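# Plaid vert Meltis, format grand lit : bilan après une saison

J'ai acheté le plaid Meltis en novembre pour remplacer une couverture en polaire qui peluchait. Je cherchais un tissu épais, vert si possible, à étendre sur le lit dans la journée. La chambre d'amis sert aussi de pièce de tri et de jeu, et le couvre-lit à fleurs n'aime pas les feutres.

Le vendeur s'appelle Tratosura. La commande est arrivée en quatre jours dans un sac simple, sans carton. Le plaid était plié serré et il a gardé les marques de pliage pendant une bonne semaine. Je l'ai lavé une première fois avant usage, comme l'indique la notice.

## Toucher et tenue

Le dessus est duveteux, assez dense, et ne glisse pas sur le couvre-lit. C'était mon principal reproche à l'ancienne couverture, qui partait vers le bas dès qu'on s'asseyait dessus. Le Meltis reste en place si on le pose bien à plat et qu'on lisse les bords à la main. Quand deux enfants s'installent dessus avec leurs affaires, il faut quand même le retendre de temps en temps.

L'envers est plus ras. Je l'ai utilisé deux ou trois fois de ce côté-là par erreur, et il plisse davantage. Une étiquette un peu visible aurait aidé, celle du plaid est petite et cousue dans l'ourlet.

Le vert est franc. Sur le site il paraissait plus gris. Avec mes rideaux gris et les oreillers gris de la chambre, ça passe sans problème ; à côté des fleurs orange et bleues du couvre-lit, c'est plus discutable. Ma femme aurait pris le beige.

## À l'usage

Je m'en sers surtout comme surface de travail. On y vide les pochettes, on trie les cartes et les petits jouets, puis on range. Les objets posés dessus ne roulent presque pas, le poil les retient. Les petites pièces, en revanche, s'enfoncent un peu : une vis de lunettes m'a pris dix minutes de recherche, et j'ai fini par secouer le tout au-dessus de la baignoire.

Les pochettes en plastique se voient bien sur le vert et se ramassent facilement. Pour écrire ou dessiner, il faut un support rigide, le tissu est trop mou. Je garde une planche dans l'armoire pour ça.

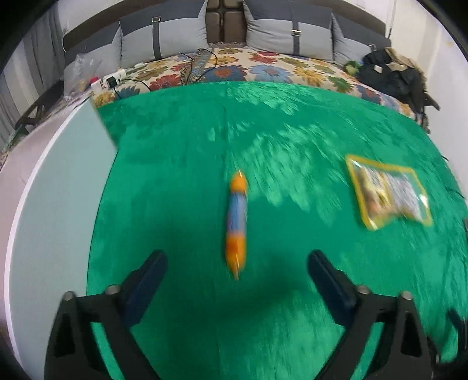

*Dernière modification de la page : novembre, 18 h 40*

Le tissu couvre bien la partie du lit où l'on pose les jouets et les pochettes à bord jaune, mais il ne cache pas tout le couvre-lit, dont les fleurs restent visibles du côté des oreillers. Je laisse exprès cette bande libre. C'est là que je mets la multiprise blanche et ses câbles noirs quand j'ai besoin de courant, pour éviter de les poser sur le poil.

## Entretien

J'ai fait 12 lavages à 30 degrés, essorage à 600 tours. Le premier a rejeté pas mal de fibres vertes dans le filtre, le deuxième un peu moins, et depuis le quatrième je ne trouve plus rien. La couleur n'a pas bougé. Le poil s'est légèrement couché au milieu, là où l'on s'assoit ; un coup de brosse souple le relève en partie.

Le séchage est long. Il faut compter une nuit entière sur l'étendoir, fenêtre entrouverte, et encore une matinée pour les ourlets en hiver. Je n'ai pas essayé le sèche-linge, la notice le déconseille.

Côté taches : le chocolat est parti au savon de Marseille, le feutre lavable aussi. Le stylo bille a laissé une trace pâle dans un coin. L'aspirateur avec l'embout textile suffit pour les miettes. Les cheveux clairs se voient beaucoup et s'accrochent, le rouleau adhésif est plus efficace que l'aspirateur.

## Comparaison rapide

J'avais eu auparavant un plaid Alexiou, moins cher et plus fin. Il séchait en quelques heures, mais il boulochait au bout d'un mois et finissait toujours au pied du lit. Donal Duggan, mon voisin de palier, a le modèle Cunthorpe, que j'ai pu toucher chez lui. Il est plus lourd, plus chaud, et il occupe toute une étagère une fois plié. Pour dormir dessous, je prendrais le Cunthorpe. Pour protéger un lit pendant la journée, le Meltis me convient mieux.

## Points à retenir

- Tient bien en place sur un couvre-lit en tissu
- Ne bouloche pas après 12 lavages
- Séchage long
- Vert plus vif que sur les photos du site
- Étiquette peu lisible, envers facile à confondre

Je l'ai payé presque 100 euros avec la livraison. C'est cher pour un plaid. À 70, je l'aurais recommandé sans réserve ; à ce prix, je conseille d'attendre une promotion si rien ne presse. J'en reprendrai sans doute un deuxième pour le canapé, dans un coloris plus neutre s'il est de nouveau en stock.

Note : 4 sur 5.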